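Wornmont Dance Alumni - Members' Mailing List
Subject: Re: The guest teacher fund, a question about the costumes 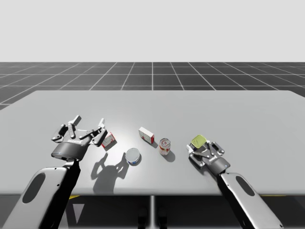
List digest, Vol. 14, Issue 3

From: Hinata Hoshino
Date: 2025-03-26

Dear all,

Thank you for the many kind answers to my first letter. I reply to the question of the costumes, and then I add some news about the fund. I put the earlier message under my text so that those who joined the list after January can follow.

> I was glad to read that the school wants to pay for a guest
> teacher each spring. I will give something. But I also remember
> that we spoke of repairing the old costumes from the Vương
> pieces, and now I don't see this in the letter. Is it one fund
> or two? If I send 100 dollars, can I say where it must go?
> Also, is it possible to pay in parts? My pension comes monthly
> and I prefer small sums.

It is two funds. The guest teacher fund is kept by the school, and the money stays invested, so only the income is used. The costume money is a simple account, and we spend it when there is something to sew. I wrote only of the first one in January, and I am sorry that this made confusion.

Yes, you can say where your gift must go. Please write "teacher" or "costumes" on the check, or in the note field if you pay online. If you write nothing, it goes to the teacher fund. Payment in parts is also possible, and the office will send you one receipt at the end of the year for the whole sum. If you need a receipt for each part, you must ask them for it.

Now the news. We have 32 donors for the teacher fund. Several are people who danced with us only one season, and I was touched by this. The first guest will come for two weeks and will give the morning class to the second-year students, plus one evening class open to former students. The evening class will be in the Parkard studio, the one with the good floor. The small studio upstairs has still the old floor and I would not ask anyone over fifty to jump on it - myself included.

About the costumes: the skirts are in better condition than we feared, but the jackets need new lining, all of them. One of our members has offered to do the cutting at home. She asks for a second person who can sew by hand and is patient with hooks. Please write to me directly and not to the list if you would like to help her.

One more small matter. The registration for the evening class goes through Tundolix, the same system the school uses for its summer courses. Some of you have an old account there with a student address that does not work anymore. In this case please make a new account, do not try to repair the old one. I tried for a whole evening and then the office had to delete it for me.

I will write again when the dates are confirmed with the guest. Until then, please send me corrections of your postal addresses.

With warm greetings,
Hinata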